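Prumon GmbH
Stellenangebote / Technische Redaktion

Technische Redakteurin / Technischer Redakteur (m/w/d) für Bedienungsanleitungen in der Gebäudetechnik
Vollzeit, unbefristet, Eintritt im Mai oder nach Vereinbarung

Prumon erstellt Betriebs-, Montage- und Wartungsanleitungen für Hersteller von Lüftungs- und Heizungsanlagen. Das Redaktionsteam umfasst 9 Personen. Gearbeitet wird modular im Redaktionssystem Flunetora; die Ausgabe erfolgt als PDF, als HTML-Hilfe und als gedrucktes Beiblatt.

Aufgaben
Erstellung und Pflege von Anleitungen nach IEC/IEEE 82079-1
Recherche bei Konstruktion und Service der Auftraggeber
Formulierung von Sicherheits- und Warnhinweisen auf Grundlage der Risikobeurteilung
Terminologiearbeit Deutsch/Englisch, Freigabe der Benennungen im Bestand
Vorbereitung der Übersetzungspakete und Prüfung der Rückläufer

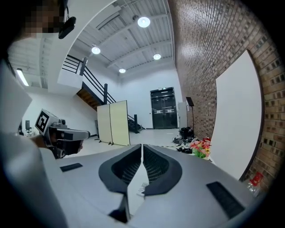 Der Bestand umfasst derzeit 400 Module, die schrittweise auf eine einheitliche Klassifikation umgestellt werden. Die Stelle übernimmt davon den Bereich Wartung und Störungsbehebung. Die Bearbeitung von Grafiken beschränkt sich auf Positionsnummern und Beschriftungen; Explosionszeichnungen werden aus den CAD-Daten der Auftraggeber abgeleitet.

Anforderungen
Abgeschlossenes Studium der Technischen Redaktion oder technische Ausbildung mit redaktioneller Weiterbildung
Mindestens 2 Jahre Berufserfahrung mit einem XML-basierten Redaktionssystem
Deutsch auf muttersprachlichem Niveau, Englisch verhandlungssicher in der Schriftform
Kenntnisse der Maschinenrichtlinie 2006/42/EG
Von Vorteil: Erfahrung mit regelbasiertem Schreiben und Prüfwerkzeugen für kontrollierte Sprache

Einarbeitung
Die Einarbeitung dauert 16 Wochen und endet mit der eigenständigen Freigabe einer vollständigen Wartungsanleitung. Redaktionsleitfaden und Terminologiedatenbank stehen ab dem ersten Arbeitstag zur Verfügung.

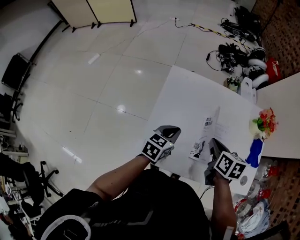
Kavitha Lobo weist darauf hin, dass der Leitfaden vor der ersten eigenen Anleitung vollständig gelesen werden sollte, insbesondere das Kapitel zu Handlungsanweisungen; die meisten Korrekturen im Lektorat entfielen auf vermischte Handlungsschritte und Resultate.

Bewerbung
Einzureichen sind Lebenslauf, Zeugnisse und eine Arbeitsprobe aus dem Bereich Anleitung oder Montage. Vertrauliche Inhalte sind vorab zu schwärzen. Unterlagen bitte als eine zusammenhängende PDF-Datei über das Bewerbungsformular hochladen, Gehaltsvorstellung und frühester Eintrittstermin sind im Formular anzugeben. Reisekosten zum Vorstellungsgespräch werden gegen Beleg erstattet.

Stand der Ausschreibung: 28. März 2019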